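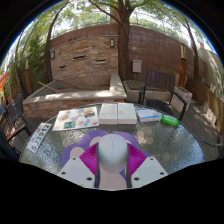
**Figure 4.** Outdoor session at the Truladville site, with the gripper over the glass table.

### 4.3 Loss of tracking on glass

The most serious fault in our outdoor recordings was a jump in the estimated position of the gripper. Of the 2775 recordings made with the Okex gripper, 400 had at least one jump larger than 50 mm, and we removed them before training. We first suspected a loose finger mount, but after we tightened all screws the fault came back. The sessions at the glass table gave most of the bad recordings. Its surface is rippled, and in Figure 4 blurred reflections of the tree canopy lie on the glass to the right of the gripper. Such reflections move when the camera moves, and our tracker (Tomar) can take them for fixed points. The brick wall behind offers many good points, but they are far away and help little when the gripper comes down close to the table.

The fault is also a safety matter. In February, a policy trained on the unfiltered set pushed the arm into the table top at our Astalach laboratory, and the force limit stopped it late. We have now lowered this limit and we reject every recording with a jump. We did not yet test a matt cloth over the glass.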